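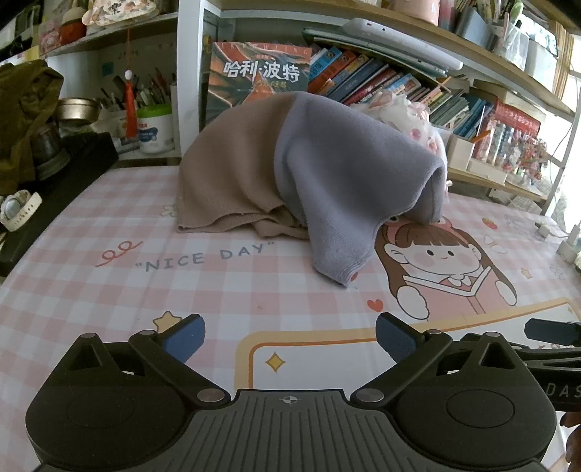 Gripper open over the knit, on the pink gingham.

Wanted: one skeptical builder for a home fabric-handling project

We are two people building a small arm that should put away the soft stuff that piles up on a desk. The project is called Ivau. Tien-fu Hsieh does the mechanics and Essam Nasr does the code, and we disagree about most things, including whether this will ever work. I'm Essam and I lean toward no.

We want a third person for evenings and some Saturdays at the Midov shared workshop, with the rest done at home. You should be able to replace a linkage pin, read a messy log and say out loud when a result looks too good. A degree is fine but won't move you up the pile. If you have used the words "household revolution" in a cover letter, please apply elsewhere.

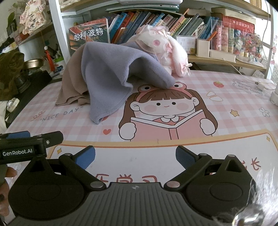
Cloth is where I expect us to get stuck. A rigid block stays the shape you measured. A sweater doesn't, and every video I've watched of a robot folding laundry seems to start with a towel laid flat on a bare table. Ours starts with lavender fleece draped up like a tent, a tan knit slumped under it and a plush bunny behind, all on a checked mat with a cartoon girl printed on it. Tien-fu thinks a printed background is good for us. I think it will fool the vision code for months. You'd get a vote.

Pay is $70 per session, two sessions a week, through January and probably beyond. The parts budget left is $666, and yes, I've checked whether that number is a joke. No equity, because there's nothing to own.
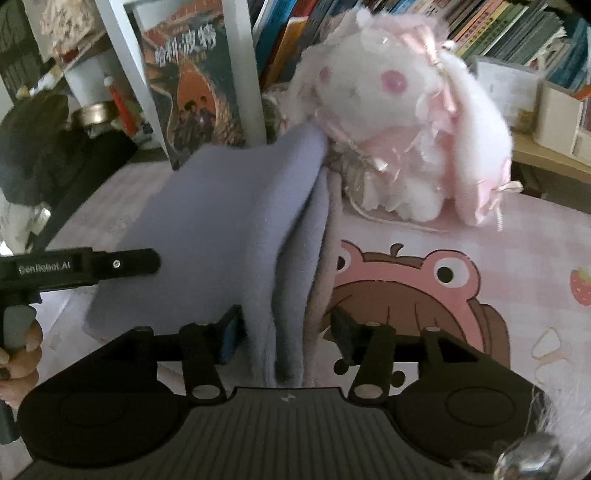
Lavender fleece pinched into a fold, bunny alongside.

To apply, send one page on something you built that failed and what you did next. Skip the portfolio site. Drop it in the Clinlow bulletin inbox under listing 3493, or leave it on paper at the Midov front desk. We read everything, slowly.

Posted January 16, 2025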